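Home | About | Galleries | Workshops | Contact

The Supply Table

By Khrystyna Hrynyshyn
September 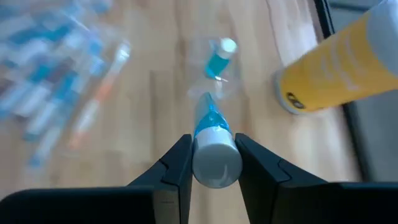
We sort the small supplies at the Kuzmenko studio once a year, and the job always comes down to tubes. They arrive in different sizes, some bagged and some bare, and by the end of summer they have drifted into every drawer in the back room. This year we put everything out on one surface and went through it by type. The notes below cover how the sorting went and where things are now kept.

Blue squeeze tubes, white caps
The larger ones have a wide cap and a clear blue body that creases easily. A crinkled tube is fine to keep if the cap closes tight. These go in the shallow tray next to the sink, caps facing out.

Smaller tubes
The small blue ones get lost under everything else, so they now have their own box on the second shelf. If a tube came in clear packaging, leave it in there until you need it. Loose ones go in the front half of the box.

The packaged pile
Long items in clear plastic take up the most room. We tried standing them upright in jars last year and the jars tipped over. They now lie flat in the wide drawer, all pointing the same way, with the labels up where there are labels.

White and orange
Anything long that didn't match a group went to one side until the end. Most of it ended up in the wide drawer too – there is a divider about halfway back, and the odd pieces go behind it.

The drawers
Radymyr Karpenko cut new dividers for the three wide drawers. They lift out for cleaning. Please put them back with the notched side down or the drawer will catch on the rail.

Stock list
The list has 800 entries after this round. It is kept in the gray binder and also on the shared Clulix sheet. When you take the last of something, cross it off in the binder first. The sheet gets updated from the binder at the end of the month.

Labels
Labels are printed on the Urkura rolls, the narrow size. The wide ones peel at the corners after a few weeks. We used 68 labels on the shelves and drawers, and the rest of the roll is in the top left drawer with the scissors.

Reordering
Tubes and caps come from Clemier. The order number for the small tubes is 2375 and for the large ones 3010. Order the large ones by the box – the single price is a good deal higher, and they get used up by spring anyway.

Still to do
The shelf over the door has not been touched. There are two cartons up there with no writing on them, and a bag of spare caps that may or may not fit the current tubes. We will get to those when the ladder comes back from the front building.

Contact the studio | Copyright Kuzmenko Studio | Back to top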